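Bimanual Textile Handling: Comparison of End Effectors and Controllers
Interim progress report, second reporting period

Prepared by Raimo Oksanen, December

Summary

The work funded under the Cludumum grant is on schedule in two of its three parts. The gripper comparison is complete for single items of clothing and has begun for mixed piles. The controller comparison is under way. The camera work is behind plan by one month, for reasons set out below, and we do not expect this to affect the final delivery.

Gripper comparison

Two sets of fingers were compared during the period: the Brado fingers supplied with the arms, and the narrower Tellier fingers bought under the equipment heading. Each set was fitted to both arms and run through the same programme of 295 picks. Items were used as they came, without ironing or sorting by weight.

The Tellier fingers were the better choice on thin fabric, where the standard fingers often closed on two layers at once. On heavier shirts the difference was small, and the standard fingers held more firmly when an item was pulled from beneath another. We have therefore kept both sets in the programme. A change of fingers takes nine minutes, including the check on closing force, and this has been allowed for in the timetable.

Two-arm handling

The second task asks the arms to separate one item from the others, lift it and open it out between the two grippers. It is the task on which the original proposal was judged, and most of the period was given to it. The position of the arms on the front rail was left unchanged throughout, so that results from the two finger sets may be compared directly.
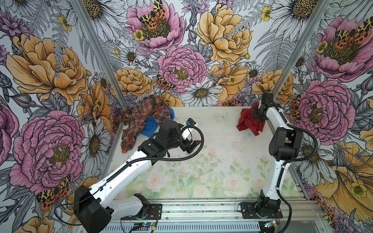

The red cloth held by the right arm alone (first picture) and by both arms (second picture).
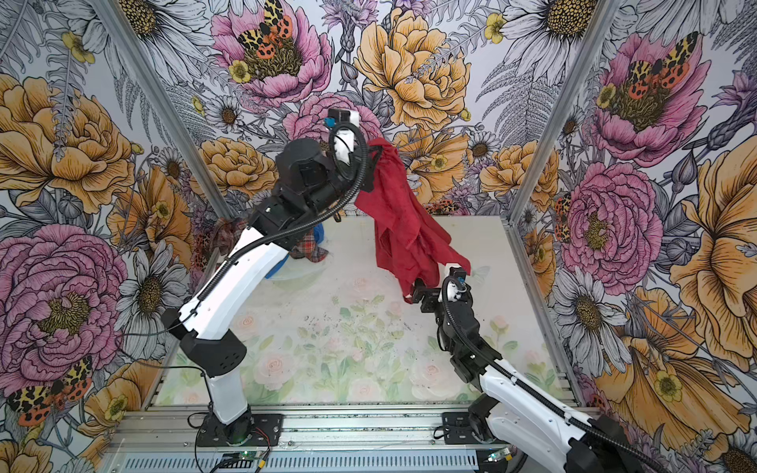 The most common fault in this task was a poor second grip. The first arm would take hold of the cloth well enough, but the other would approach a fold and close on nothing, or would take the cloth too near the first grip for it to be opened out. A slower approach reduced the number of such faults and lengthened each attempt. We have settled on a middle speed for the remaining trials and will report the full figures at the close of the grant.

Controllers

The arms were first run from the Brado controller and then from the Nurmi controller lent to us for the period. Of the 80 two-arm attempts planned for each, all have been made with the first and just over half with the second. Early signs favour the Nurmi unit, chiefly in keeping the two arms in step when both are under load — a difference that was plain to the operators before it appeared in the records. Its fault messages are less helpful, and two working days were lost to a cable error that it reported as a motor failure.

Cameras

Delivery of the replacement camera mounts was late. The comparison of viewing positions has been moved to the next period, and the budget line is unspent apart from 500 euros for cables and brackets.

Next period

The remaining Nurmi attempts will be completed first, followed by the camera comparison. Mixed piles will then be run with both finger sets. We ask the funder to agree to the one-month change to the camera work; no additional money is requested. A short call on any Friday would be enough to settle this point.

Last updated: December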